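Chapter 9
Can It Do the Chores Yet?

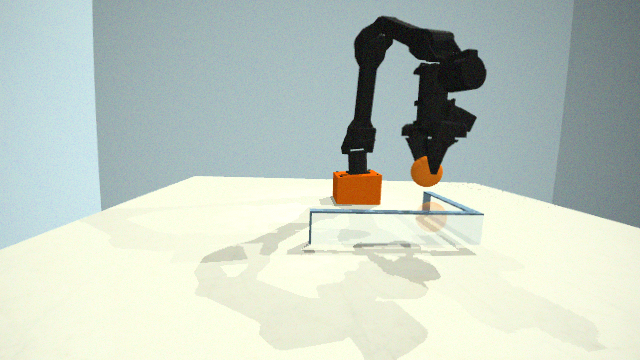 Figure 9.1 A simulated robot arm holds an orange ball above a clear-walled tray. The arm, table and room are all computer-rendered.

What you will study in this chapter
How to tell a demonstration from a capability
Why household work is harder to automate than most factory work
How success rates are counted, and how they get inflated
What changes when a skill learned in simulation moves to a real kitchen or shop floor

9.1 The Ball and the Dishwasher

Putting a ball in a tray is a job most children can do before they can talk in full sentences. It is also one of the standard exercises in robot manipulation, and a reader new to the subject may wonder why grown engineers spend months on it. The short answer is that it contains the first half of a great many chores. Something has to be found, grasped, carried over an edge and let go in the right place. Loading a dishwasher is made of steps like these. So is packing a carton, or clearing toys off a rug.

The trouble starts with the word "like." A sphere looks the same from every side, so the arm does not have to work out which way it is facing. A plate does not offer that favor. It has a rim, a front and a back, and a slot it must go into at an angle, usually between two other plates that somebody put in crooked. A wet wine glass has all those problems and can also break. When a company shows you a machine moving a simple object and tells you that dishes are next, it is asking you to accept a very large step on trust.

This chapter takes the position that you should not accept it without evidence. We are not claiming that household robots are impossible. Vacuum robots have been sold for years, and they do one chore tolerably well on floors that have been cleared for them. Our question is narrower. Given a particular machine and a particular chore, what would you need to see before you agreed that the chore was getting done?

9.2 Three Claims That Sound Alike

Sales material for robots tends to slide among three claims. Learn to pull them apart.

The first claim is that the machine has done the task. This can be settled by a single success, and a single success may have come after any number of failures.

The second is that the machine can do the task. Now we are talking about a rate. Out of so many attempts, under stated conditions, it succeeded so many times. Without the number of attempts and the conditions, the rate tells you very little.

The third is that the machine does the task, meaning that a person who used to do it has stopped. This is the only one of the three that would matter to a family or a plant manager, and it is the one least often tested. It includes setting up, cleaning up, fixing mistakes, and standing nearby in case something goes wrong. A robot that folds towels while its owner watches has not saved the owner any time.

Consider the Sidus arm, a countertop machine offered to small restaurants for sorting clean silverware. Its maker reported 2,936 trials in simulation and called the task "solved." The restaurant that agreed to test it was less sure. Over its first month on a real counter, the arm was given 407 batches of mixed silverware. It finished 183 of them without help. In the rest, a member of the kitchen staff had to step in at least once, most often when two spoons had nested together and the gripper treated them as one.

Is 183 out of 407 a bad result? That is just under 45 percent, and as a piece of research it may be quite respectable. As a kitchen helper it was hopeless, and the restaurant went back to sorting by hand. Both judgments can be correct. They answer different questions, and much of the confusion in this field comes from letting the answer to one stand in for the answer to the other.

9.3 What Simulation Leaves Out

Most learned robot skills now spend at least part of their lives inside a computer. There are good reasons for it. A simulated arm can practice all night, drop things without damage, and be reset in an instant. Several copies can practice at once. A beginner's policy will try some very bad ideas, and it is cheaper to have them tried where nothing can be bent.

Look again at Figure 9.1. The walls of the room are plain and the tabletop is white. There is no dish rack, no cord, no mail, no cat. Researchers keep such settings simple on purpose, and for studying one movement at a time that is a sensible choice. It becomes a problem when results from the plain room are quoted as though they came from a house.

Four gaps deserve your attention. We return to each later in the chapter.

Contact. Simulators approximate what happens when surfaces touch. For a hard ball and a hard finger the approximation can be decent. For a sponge, a damp sleeve, or a bag of rice it gets poor quickly.

Sensing. A simulator knows exactly where everything is and may pass that knowledge straight to the controller. A real machine has to work from cameras, and cameras have a hard time with clear plastic, polished steel and glass. A see-through tray is simple to place in a rendered room. Finding its rim with a real camera under kitchen lights is another matter.

Wear. Simulated joints do not loosen or collect grease unless someone writes that in.

People. They move the tray. They put the ball in their pocket. They ask for the blue bowl when they mean the gray one. Of the four gaps this is the widest, and the one that gets the least space in published reports.

9.4 The Shop Floor Is Not Much Kinder

It is often said that factories have already been automated and only homes remain. Anyone who has worked in a small shop knows better. Welding the same seam on the same part, shift after shift, suits a robot very well. Emptying a bin of tangled brackets, peeling the backing off a label, or feeding a cable through a grommet is still mostly done by hand, for much the same reasons that laundry is.

Cruzado, a maker of light fittings, bought two arms to put glass shades into shipping trays. The arms handled the straight-sided shades acceptably and the fluted ones badly. Management then did what many plants do and changed the work to suit the machine: new trays with wider pockets, a fixed lamp overhead, and a feeder that presented each shade the same way up. Once that was done the arms ran well. The fluted shades stayed with the hand packers.

Jocelyn Sebastian, who ran the packing line during the changeover, kept a log of every stop. One entry from November covers a morning in which the line halted 17 times. She noted beside it that most of the halts were cleared in under a minute, and that clearing them took a person who had to be paid to stand there. Accounts of automation seldom include a column for that person. Yours should.

The Cruzado case also shows a pattern worth remembering as you read: a good share of what gets called robot skill is really careful arrangement of the surroundings. A plant can afford to rearrange itself. Most households cannot, and would not put up with it if they could. Few people will rebuild a cupboard so that an arm can find the mugs.

9.5 How to Read a Demonstration

Before going on to the measurement methods in Section 9.6, practice the following on any robot video or product page you can find. Arent and Clondico both appear in the case files at the back of this book, and either will serve.

Write down exactly what object was moved, from where, to where. Leave out any verb the maker supplied, such as "tidies" or "cooks."

Find out whether the setting was real or simulated. If it was simulated, look for a statement about real trials. If there is none, record that as well.

Look for the number of attempts. Then look for who decided what counted as a success, and whether that was settled before the trials or after them.

Ask who set up the work area and who would put it back in order afterward.

Name one ordinary change that might defeat the machine — a different cup, a darker room, a second object leaning on the first — and see whether anyone reports having tried it.

Most of the material you examine will fail to answer at least two of these. A missing answer does not prove the machine is weak, and you should not write that it does. It means that the claim has not been tested in the way that you need, and your report should say so in those words.

Key terms for this section: success rate, intervention, structured environment, sim-to-real gap, task boundary.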